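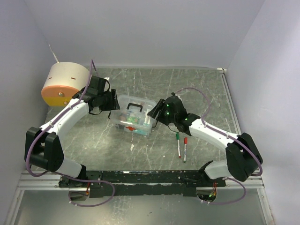
Every household and every workshop should keep at least one first-aid kit in a place that all members can reach without a key or a ladder. A clear plastic box with a lid serves this purpose well. The one shown has a carrying handle on the lid and a red cross on the front, and the green, white and pink packages inside can be noticed without opening it. Two markers lie beside the box; a marker of the permanent kind should be kept with any kit, as dates printed on small packages are often too faint to read in a hurry.

Choosing a box

Select a box large enough that the lid closes without pressure on the contents. Opaque tins and fabric pouches are acceptable in a vehicle, but they should carry a list of contents on the outside. A box without a cross may be labeled with tape.

Packing

Place dressings and bandages upright along the sides, with the printed face outward. Adhesive strips and wipes belong on top, where they will be used most often. Scissors and tweezers should be stored in a sleeve. Do not mix household medicines with first-aid supplies. Liquids are to be kept in a sealed bag.

Dating and checking

Write the month and year of expiry on each package in large figures. Residents of the Plesach and Romberg buildings are asked to check their kits every May. Remove any package that is torn, damp or out of date, and enter the replacement on the card inside the lid. An item used between checks should be replaced within the week.

Where to keep it

A hallway shelf or a kitchen cupboard away from the stove is suitable. Bathrooms are not recommended, as steam weakens adhesive and softens paper wrapping. In the Reddy workshop, the kit is kept on the open shelf beside the sink, and nothing may be stacked on top of it.

Replacement supplies

Refill packs may be collected from the supply desk in Room 105 on Tuesday mornings. Please bring the contents card. Requests for a new box should be made by telephone on extension 835.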